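News > Automation > Products and Services

Pakia puts a two-arm folding kit up for rent, but the terms leave a lot out

Thursday, February 27, 2020
By the Products Desk

Pakia has started taking orders for a two-arm bench kit that it says can handle soft goods such as pillow covers, towels and cushion slips. The kit is offered as a rental with setup and support included, and the company is pitching it at small laundries, upholstery shops and mail-order packers that could never pay for a full factory line.

Setup takes 60 minutes, according to the sales sheet. After that, the sheet says, a shop worker with no background in robots can show the arms a new job and have them repeating it before the end of the shift. Those are large promises for a machine in this price class, and the paperwork Pakia has put out so far does little to back them up.

The rental runs for a minimum of 3 months. A shop pays for the first and last month up front, and the arms, mounting plate, cables and control software arrive in one shipment. The customer supplies the table. Pakia has not put a monthly price on its public page, and a shop that wants one has to fill out a form describing its work and wait for a quote. Companies do this for all sorts of reasons, some of them fair. It still makes the kit hard to compare with anything else, including the cost of paying a person to do the same work.

Cloth is hard for machines. A box keeps its shape when it is picked up, so a program that knows where the box is also knows where its corners are. A pillow cover does not behave that way. It sags, slides and folds over on itself, and the corner the arm was supposed to grab may be under three layers of fabric by the time it gets there. Bigger firms with more money have spent years on this and most of them still ask a person to lay the item flat first. 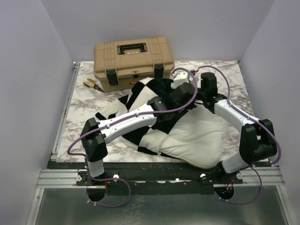
Pakia's answer is that two arms working together can do what one arm cannot. One holds while the other moves. That is sound enough as an idea, and it is how people do it. The trouble is that two arms close together also have to stay out of each other's way, and the sales sheet gives only a single line to this, saying that the software "manages the shared space." How it does that, and how much it slows down when the arms get close, is left for the buyer to find out.

The sheet is also short on speed. It lists a top speed for a single joint with nothing in the gripper, a number that tells a laundry owner close to nothing. What a shop needs is how many finished pieces come off the table in an hour, and how many of those have to be done over by hand. Neither figure appears anywhere in the material.

There is a success rate, printed large, but it comes from Pakia's own testing. The fine print says the test used 5 items, all chosen by the company, with each one tried 10 times. That is 50 tries in all. A busy laundry would get through that many pieces before the first coffee break, and its customers would not be sending in the same five things over and over. The fine print does not say whether a try that needed a nudge from a person was marked as a success or a failure.

The support side is being handled by Dellis, which will ship spare parts and answer calls on weekdays. Weekends are not covered in the basic plan. For an office product that would be fine, but plenty of small laundries do their heaviest work on Saturday and Sunday, when the hotel and rental-home bags come in. A weekend plan is listed as "coming" with no month attached.

Parts are another matter to ask about before signing. The rental terms say that "normal wear" is covered and "misuse" is not, and then never define either one. Cables on small arms like these bend thousands of times a week, and gripper pads wear down when they rub on rough cloth all day. A buyer would want it in writing that a worn cable is Pakia's bill. The current draft could be read either way.

Training is where the offer looks best. Rather than writing a program, the worker guides the arms through a job and the software stores the movement. Pakia includes remote help with the first job, plus one more session later in the rental. Shops that have put off buying any kind of automation over the cost of an outside programmer may find that part worth a closer look, and it is the one place where the sheet explains clearly what the customer gets.

Even so, playing back a recorded movement is the easy half. If the next cushion lands on the table a hand's width to the left, or lands with a twist in it, the recording by itself is no use and the software has to adjust. Pakia says that it does adjust, within limits. The limits are not given.

Safety gets half a page. The arms are described as light enough to work beside people without a cage, and there is a stop button in the kit. The terms then put the whole job of checking the workspace on the customer. An owner planning to set this up on a shared table should talk to the shop's insurer before the crate arrives – the insurer may have views about a machine that two or three workers will be reaching past.

Pakia is not alone in going after this market. Karppinen already rents a single-arm bench unit to packers, with a published price and a month-to-month contract, though it does not claim to handle loose cloth and tells customers so on its order page. That is a narrower offer, and a shop can at least tell from the listing whether it fits. Pakia is asking for a longer commitment on a much harder job.

The company has set up a demonstration space in Esgate, where shops can book a visit and see the arms run. Visitors should ask to bring their own goods. A demonstration on items the staff have been practicing with all month will look smooth, and will say little about how the kit copes with a heavy canvas slipcover or a thin satin case with a zipper. It would also be worth asking to stay for a full hour instead of a few minutes, and to see what the worker at the table has to do when a grab misses.

Bookings are open now. First shipments go out in the spring to shops that have already paid the deposit, and Pakia says a wider rollout will follow in September with an updated version of the software. The terms do not say whether early renters will get that update as part of what they are already paying – a question that ought to have a simple answer, and one that is best put to the sales staff before the deposit is sent. The deposit can be refunded up to the day the kit ships. After that, the full minimum term is owed whether or not the arms ever fold a single pillowcase.

Contact the Products Desk | Copyright 2020, all rights reserved | Back to top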